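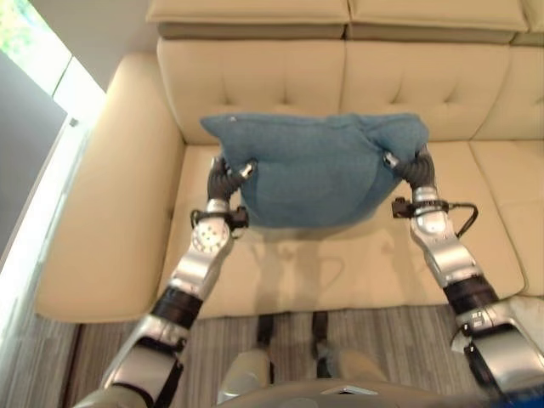
Cushions on a big sofa -- speaker notes
Barkolstead Home Makers' evening, Thursday, March 29, 2018

(Wait for the tea queue to settle. Samples bag under the lectern.)

Hello everyone, and thank you for asking me back! Last time was curtains and I ran over by 15 minutes, so tonight I've put a clock where I can see it. Cushions this time, and only the loose ones, the ones you throw on at the end and then move every day for years.

Start with the sofa itself. Ask who has leather at home (hands up). A big cream or beige leather sofa is a lovely thing to live with, but it's a lot of one colour and a lot of smooth. Tufting helps, as the buttons and dimples give you some shadow to look at. What it's crying out for is cloth! Something with a bit of fuzz or a proper weave that you want to lean on in December.

Colour next. I'd have two and stop there, one strong and one quiet. Teal is my favourite strong one against cream and I'll happily argue about it at the break. The quiet one does more work than people think.

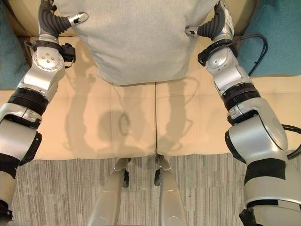 Light grey on beige: soft, matt and a little fuzzy.

Grey and beige worry people. They think the two will fight. Pass round the grey swatch from Kisby and let everyone hold it against the beige card -- then again under the lamp by the door, where it goes much warmer. Give this a good few minutes, it's the bit people enjoy.

Placing. Sit down first, then put the cushion where your back wanted it. On a deep seat that's often further in from the arm than looks right from the doorway. Leave the built-in headrests clear or you lose the reason you bought them.

(Short break if the room is warm. Caldeira samples out on the side table.)
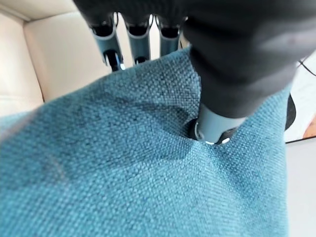 Weave is my real subject, so stop me if I gallop. With a flat, tight cotton you get one colour all over and that's your lot. A coarse basket weave moves about as you handle it. Press a thumb into teal like that one and you get a deep dimple with creases running out from it, turquoise where the light catches the raised parts and a darker blue-green down in the folds. One cushion, all those blues! Get them all to try it on the Arnevero cover from the bag.

Plumping, quick demo. Both hands, opposite corners, push in and let go, turn it, same again. Do 4 turns. No karate chop, please, unless you really love it.

Questions. Somebody always asks about washing, so have the care labels handy. Swatches back in the bag before we stack the chairs.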